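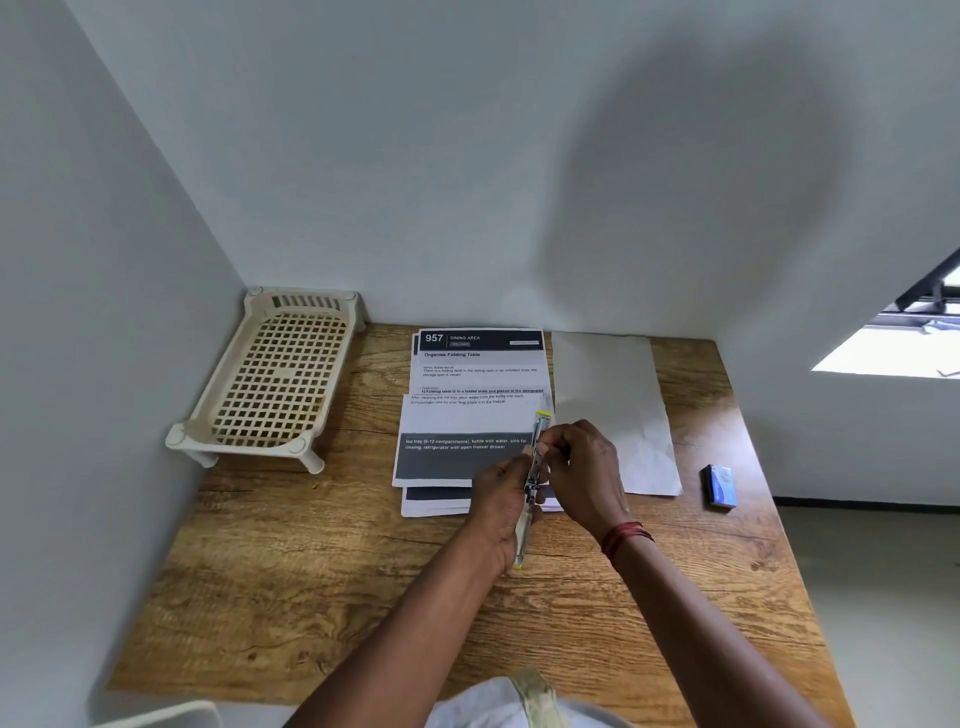 ROBOTS & WORK

Paper first, then the robot

Kamrul Sivakumar has a stapler in his bag. Also a spare stapler. He runs the task desk at Maurya, a small outfit that gathers examples of housework for companies training robots, and he'd like me to know before we start that most of his day is paper.

"People come expecting arms and motors," he says. "I give them a stack of sheets and ask them to read."

We're talking over tea, he has 30 minutes, then a call with the client. The client is Flundberg, which wants a home robot that can be asked to do an ordinary job in an ordinary room and get on with it. To do that the model has to see the job done. Many times, in many homes, by many different hands. That's what Maurya sells. Somebody wears a camera on the head, does the job, does it again with things moved a little. The recordings go off to be checked and labeled.

And each job starts as a printed task. A number, a room, a title, how the room has to look before you begin, how it has to look when you're done. One he brings up a lot is number 957, dining area, "Organize Folding Table." Starting state: there's a folding table in the dining room, unfolded, and the storage spot is vacant. Ending state: it's folded and placed where it's been designated to go.

Sounds easy. I say so.

"Right, and what is vacant?" he says. "If there's a broom leaning in the storage spot, is that vacant? One person moves the broom, films it, now the broom is in the example. Next person says the spot isn't vacant, so he calls me. Third person puts the table in front of the broom. All three read the same sentence."

So which one is right? He laughs. The second one. Call me, he tells them. He gets a lot of calls.

The current set is 910 tasks. The numbers on the sheets go past that, because retired ones don't get their number reused, a rule he made after two different jobs went out under one number and the recordings got mixed. Took a week to sort. He doesn't want to talk about that week.

Kitchen tasks are the longest. There's one with an ice tray: after cleaning it, pour water from the kettle into each compartment one by one, then into the freezer. The items list wants a tray with 6 to 12 compartments, a kettle with water, a sink for rinsing, a refrigerator with the freezer drawer open. I ask about "one by one."

"That was a fight," Kamrul says. "A person fills an ice tray by pouring down the middle and letting it spill over. Everybody does this. I do it. But if you're trying to show a machine how to stop pouring, move, start pouring, you need the stops. So we wrote it in."

Isn't that a bit fake, though? Training a robot on how nobody pours?

He thinks about this one. Stirs the tea. "Some of the tasks are for showing a life and some are for showing a skill. I wish we marked which is which on the sheet. We don't yet. I've asked." 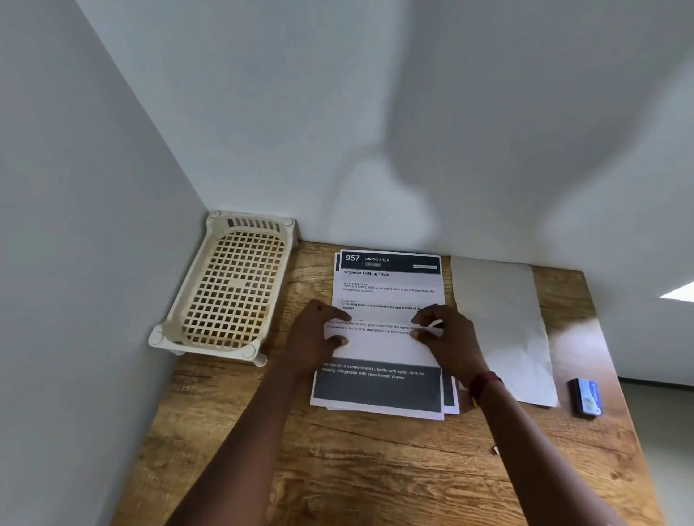

Photo: Maurya

The going-over with a pen is the bit he cares about most. Before a packet goes out, somebody sits down with the sheets and reads them against each other. Does the starting state match the items list. Does the ending state say something a checker can see on video. Words like "neatly" get crossed out. So does "properly." He has a thing about "properly."

Then staples. One packet per home, grouped so the person isn't walking back and forth across the house all day. Why not a tablet? They had tablets, he says. The screens locked, and people unlocked them in the middle of a task, and then you had a recording of somebody putting away a folding table with a pause to type a passcode. 9 recordings in one afternoon, all the same. Paper just lies there.

"Also they write on it," he adds. "I get the packets back with notes. The good ones write on everything."

The notes are where Trilok Sisodia comes in. Trilok does the checking at the other end, he joins us by phone for the last part, from a car by the sound of it. He watches the recordings against the sheet and decides whether they pass. He is blunter than Kamrul.

"The sheet says the starting state. I open the video, first second, is it the starting state, yes or no," Trilok says. "If the table is already half folded I don't care how nice the rest is. It goes back."

What fails the most? Hands out of view. People look up when they're confident, he says, and the camera looks up with them. New recorders stare at their hands and their videos are great. After a couple of weeks they relax and the videos get worse for a while. Then Trilok sends some back and they get better agian.

"Second thing is rushing the end. You put the thing down and you're already walking. I need to see it standing there, let go of, not falling. Stay and look at it. Count three."

The order from Flundberg is for 2,000 accepted recordings by January, on the dining and kitchen sets alone. Neither of them will tell me how far along they are. Kamrul says "fine." Trilok says nothing and the car noise fills in.

I ask whether the variety is real or whether it's the same few rooms over and over. Kamrul says this is the fair question and the one buyers don't ask enough. Homes near the Josham office are easy to book and they look alike, same tiles, same kitchens. So a chunk of the budget goes to travel. He'd rather have ten tries in ten kitchens than fifty in one. The client's early order said otherwise, more repeats per home, since it was cheaper. They talked it through. The newer order is more mixed.

And failures? Do they keep it when somebody drops something? Trilok: "Drop it, pick it up, carry on, that's a pass. Drop it and stop the recording, that's nothing, I can't use it." He thinks the recoveries are worth more than the clean ones. Kamrul agrees but says try writing that on a sheet. You can't ask a person to drop a kettle lid by accident.

There's a tool for all this coming, called Jiron, which is supposed to catch bad sheets before anyone prints them. It flags a starting state that mentions a thing missing from the items list. Kamrul has been testing it and likes it more than he expected to. It missed the broom problem, obviously. It did find a sink that was in the steps but nowhere in the items, in a task he had read himself four times.

"So now I read it five times," he says.

Would he let it do the reading instead of him? No. Maybe the first pass. He wants a person with a pen on the last one, somebody who has been in a kitchen and knows that a freezer drawer won't stay open on it's own in half the refrigerators he's met. That's another line they had to add.

His phone goes. Flundberg, early. He's up and half into his jacket, then comes back for the stapler. Trilok is still on the line asking if 957 is going out with the new wording or the old one.

New one, Kamrul tells him. And call if there's a broom.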